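Flullari Trip Planner - Support
Print this page | E-mail this page

Ticket: Evening walks showing at the wrong time, and one of them in the sea
Logged in July by Lensa Hadgu
Status: closed (with one grumble outstanding)

Reported by: Raíssa Miranda, travelling, currently in Fontes

Customer's message, 21:10

I bought the Fontes evening pack before I left home. It has 14 walks in it and I have now tried two. The first told me to be at the old harbour steps for sunset at 19:40. I was. So was the sun, well up and in no hurry. I had two coffees and a custard tart and it was still there. The second walk, "Lanterns of the Upper Town", starts from a pin 58 metres offshore. I am a fair swimmer but I had my good sandals on. Please advise.

First reply, 21:35 (Lensa)

Sorry about both of those. Could you tell me which version of the app you have, whether the phone has switched to local time, and whether you downloaded the pack or are using it live? The version is at the bottom of the Settings page, in grey, in very small letters.

Customer, 21:52

Downloaded, at home in Itthorpe, on the kitchen wifi. The phone knows where it is. The clock on the town hall agrees with it, and so does the waiter. I can't read the version number without my other glasses, which are at the hotel. The hotel is at the top of 40 steps, so you'll have it tomorrow.

Things tried

1. Closed the app and opened it again. Sunset still 19:40.

2. Turned location off and on. The app then welcomed her to Itthorpe and suggested the canal museum. Location turned back on, and Fontes returned after a minute or so.

3. Deleted the pack and downloaded it again over the hotel wifi. This took most of breakfast. The sunset times were now correct. The Upper Town pin had not moved.

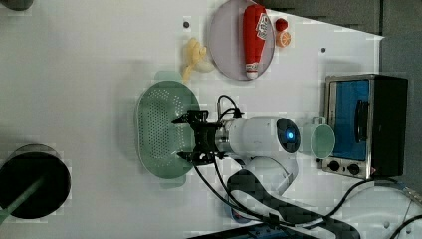
4. Checked the pin against the printed leaflet from the Fontes tourist office. The leaflet has the walk starting at the fountain behind the market. The customer went and looked, and there is a fountain. She reports that it is a good one, with frogs.

5. Passed to Washington Arruda in maps, who found that the pin had been put in by hand and two figures in it swapped. Corrected the same afternoon.

Cause

Two separate faults. Sunset times are worked out when a pack is downloaded, and this one used the clock of the place she was in, so Raíssa carried an Itthorpe sunset abroad with her. Smaranda Coman has changed it to use the clock at the destination. The pin was plain bad typing - it has had four good reviews, so either people don't use the pins or Fontes attracts a hardy sort of visitor.

If you have the same trouble

Delete the pack and download it again once you have arrived. Your saved walks and notes are kept. If you'd sooner do it before you go, update the app first.

Customer, 22:20 the next evening

Did the lantern walk from the fountain. Lovely. The view from the top terrace is worth the climb, and the lanterns come on all together with a sort of clunk. Your walk says "allow 40 minutes", which I'd like to see somebody do with a bag of cherries and a bad knee. I still want something for the custard tart.

Lensa, 22:41

The walking time has been passed to Emerson Moura, who wrote it and is twenty-six. I've put the Gravent pack on your account free of charge. We can't refund tarts. I did ask.

Ticket closed. Reopened by customer at 22:44 to say that Gravent is inland, and she approves. Closed again.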